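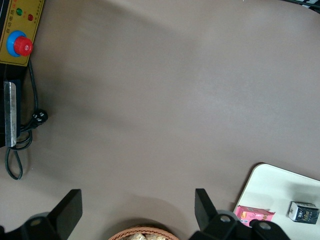

How to report a concern at a public landmark

Write down where you are before you ring anyone. Level numbers and gate letters are more useful to staff than "near the big stairs".

1. If someone is in danger, call triple zero (000) and ask for police. Stay on the line.

2. Tell the nearest staff member. At Jardine Tower, the security desk is beside Gate 2.

3. Keep well back. Don't shout to the person or try to reach them.

4. If you are told to evacuate, use the stairs and walk to the assembly point, 300 metres east on Kiltau Street. Leave prams and large bags behind if staff ask you to.

5. Give your name to an officer if you saw what happened.

Lost property is held for 56 days. For non-urgent reports, email the centre's visitor safety officer, Morag Halliday.

Updated Tuesday, July 25, 2017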